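Search this site Search Go

The Little Table in the Back Bedroom

Welcome back, everybody, and thank you for your patience, because I know this page has been promised for longer than I care to admit. The back bedroom at Brurnamdale has been our summer project, and the part people keep asking me about is the little table against the wall, where the odds and ends have ended up. It's the first thing you pass on your way to the window, and I've grown very fond of it – fonder than I am of the bed, which cost a great deal more and squeaks.

For those who are new, we moved out from Indcombe with far too many boxes, and one of them said only "small things, keep." I put off opening it all through the spring. When I finally did, I sat down on the floor with a cup of coffee and lost an entire afternoon, picking things up and putting them back again, and by suppertime I had decided that the small things deserved a place of their own where a guest could enjoy them.

The cloth came first. I had gone into town for curtain hooks and came home with a tablecloth instead, and I paid 17 dollars for it, and I don't regret a penny. I had a sensible cream one already ironed and waiting in the drawer, and there it has stayed. I do like big flowers in a bedroom. They're cheerful first thing in the morning, when I am not. 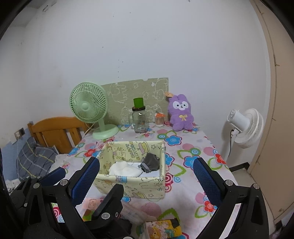
The table with its flowered cloth, and the green fan at the back on the left. Our purple plush friend has the other corner, with a yellow bow on the tummy.

Does a patterned cloth make a small table look crowded?

It can if everything on top is patterned too, but a big, open print on a white background is easier to live with than a tiny busy one. Keep the taller things toward the back and let some of the cloth show at the front, and the whole table feels lighter.

Now, a few words on the things themselves, since I can't seem to put up a picture without going on about it.

The fan. I wanted one in a soft color, and mint green was the one I kept going back to. The room faces west and gets terribly stuffy by late afternoon, so a fan was never really up for debate. My cousin Iona Paterson says it reminds her of the one in our grandmother's kitchen, although I remember that one as cream, and we have agreed to disagree until somebody finds a photograph.

The panel with the cartoon drawings. I love white lines on a quiet background, and this one just leans against the wall behind everything else. I've been meaning to decide whether to hang it. My husband is in favor, I'm not so sure, and in the meantime it leans very nicely and saves us both an argument and a nail.

The jar with the handle. Clear glass, with a screw lid, and it wears that bright green piece on top like a little hat. My niece Vida was very firm that the hat should stay, and when Vida is firm about something the rest of us generally find it easier to go along with her. I have a weakness for glass jars in general. There were some 40 of them in the pantry when we unpacked, and I have given away a good many, though perhaps fewer than I told my husband.

The small ribbed glass one next to it, with the pinkish sides and the orange-red top. I can never pass up ribbed glass at a yard sale, and I think the pink and the orange-red keep each other company beautifully. A friend told me years ago that those two colors should never be put together, and I've been putting them together ever since.

And the purple fellow in the corner, who goes by Pindach. He came with the name, courtesy of Vida again, and you'll have to ask her what it means because I've had three different answers. He has those white patches around his eyes that make him look as if he's listening, and he's been good company on evenings when I sit in there with my mending. Please say hello to him if you come to stay.

Next on the list is the bookshelf on the landing, which still needs a second coat of paint and a great deal of sorting. I'll put those pictures up when there are some worth showing – and if anyone would like a few glass jars, do write and tell me how many.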